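Unit badges belong on the wall, with the paperwork

Went through the Ristside regimental collection again in June. 1380 badges, pins and shoulder patches, and for most of them the label says metal, date, done. No word on who wore it or which company or why the design changed twice in one war.

That's a waste. A badge without its muster roll is a button. 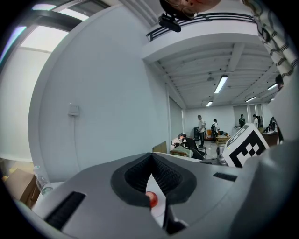
Red object below the dark pad, patterned cube to the right.

The Lyons depot papers are sitting in 14 boxes two floors down. Supply lists, transfer orders, a few angry letters about boots. I asked to see 6 of the boxes and got two. Fine, small staff, I get it. But those two had more about the Vollow rifle battalion than the entire gallery upstairs – the issue dates for the cap badge, the names of men who never got one, the lot.

Collectors will say the object comes first. They always say that. Condition, maker's mark, rarity. And then prices go up and the history gets thiner every time one changes hands.

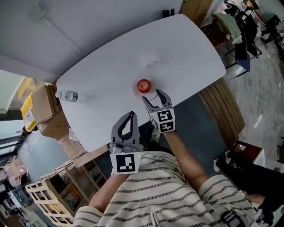 Apple on a clear plate, bottle lying at the left end of the table.

So put the papers out. Copies are OK, nobody needs the originals under glass. One transfer order next to one badge would do more than another case of brass. Sandard did it with there artillery room and people stand and read in there – I did, till closing.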